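Cable tangle on the work table, best way to sort it out?

Asked by Efe Amadi
Tags: cables, storage, desks

I have a dark gray wood-grain table where all the charging leads end up. The worst of it is a set of thin USB cables that have wound themselves together, plus a power strip that has to stay on the left because of the wall outlet. The longest cables are 2 meters. I don't want to drill into the top. What do people use?

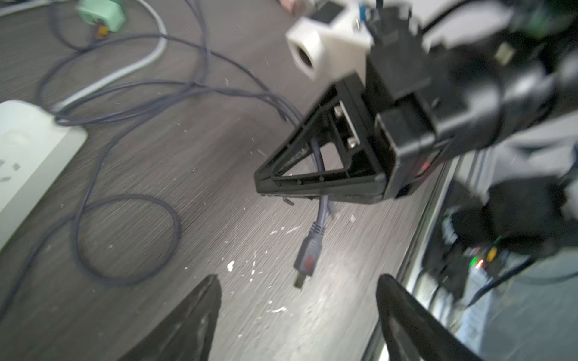
Last edited 07/12/2022 by Efe Amadi

I should add that the coils spring open again whenever I wind them up by hand, and the white flecks on the tabletop show up badly against the gray, so I would like something that lets me wipe it down.

2 answers

Maureen Tunstall
Unplug everything first, both ends. Start from the USB plug and feed it back through the loops. Don't pull on the big round loop, it only tightens the rest. Once a cable is free, lay it straight on the floor overnight, then coil it over-under and close it with a hook-and-loop tie. I bought a roll of 200 from Rowbotham and still have most of it. Label both ends while you're at it, a red label is easy to find on a dark cable. For the power strip, use removable adhesive strips under the table edge if the cord reaches. For the specks, a damp microfiber cloth, wiping along the grain.
Helpful: 107

Mervyn Hulme
Just get shorter cables. Sikar does a short one. I threw all my long ones in a drawer in November and haven't needed them.

Comment from Efe Amadi: Too short for me, but thanks. Going to try the ties.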